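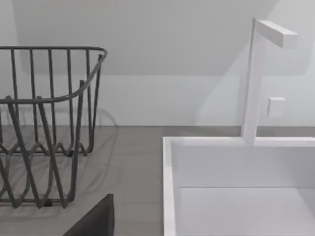 Where Does the Water Go When Dishes Dry?

Have you ever washed a cup, set it down by the sink, and come back after lunch to find it perfectly dry? No towel touched it. Your little brother certainly didn't touch it. So where did all those drops go?

Some of the water just ran downhill, of course. Tip a wet plate on its edge and you'll see the drops hurry down to the lowest spot and drip off. That part is easy. Gravity pulls on water the same way it pulls on you when you jump off the bottom stair. But gravity can't finish the job, and there are always little drops that cling to the plate as if they were glued there. Those are the ones we want to talk about, because they do something much more interesting than falling. They fly away!

Water is made of tiny pieces

Everything wet in your kitchen is made of water molecules (say it like this: MOLL-uh-kyools). A molecule is so small that you couldn't see one even with the magnifying glass from your science kit. The molecules in a drop are never still. They wiggle and bump and shove each other, a bit like children waiting in line for ice cream. Most of them stay in the drop because water molecules like to hang on to one another. Every so often, though, one near the top gets an extra hard bump and shoots off into the air. Then another goes, and another, until the whole drop is gone.

Scientists call this evaporation. The water hasn't disappeared. It has turned into a gas called water vapor, and it's floating around the room where you can't see it. You may even be breathing a little of it in right now.

What makes it go faster?

Warmth helps, for one thing. Warm molecules wiggle harder, so more of them get bumped loose. A plate rinsed in hot water will usually dry sooner than one rinsed in cold.

Moving air helps too. When lots of water vapor collects right above a wet spoon, some of it bumps back into the drops and gets stuck again. A breeze from the window carries that damp air off and lets drier air take its place. Wet clothes on a line dry quickly on a windy day in July for just the same reason, and so does your hair if you run around the yard after swimming.

Then there is space. If you stack two wet bowls snugly one inside the other, the air between them soon holds as much water as it can, and the drops have nowhere to go. You can leave bowls like that all night and still find them wet in the morning. Spread them apart and the air can reach every side.

Try it yourself

You'll need 2 saucers that are the same size, a teaspoon, and some water. Put one teaspoon of water on each saucer. Set one in a sunny spot and the other in a cool, shady corner (somewhere the cat won't find it, if you have a cat). Look at them every hour and draw what you see. Which puddle shrinks first? If you like, do it again the next day with the water spread thin on one saucer and left in a fat little puddle on the other, both in the same spot. Make a guess before you start, and write it down so you can't change your mind later!

And then where?

The water from your plate might drift out the kitchen window, rise high into the cool sky, and join a cloud. Clouds are made of tiny drops or bits of ice that formed from water vapor, and when the drops grow heavy enough they fall as rain. Rain fills rivers and lakes, and from there some of it travels through pipes, all the way back to somebody's sink.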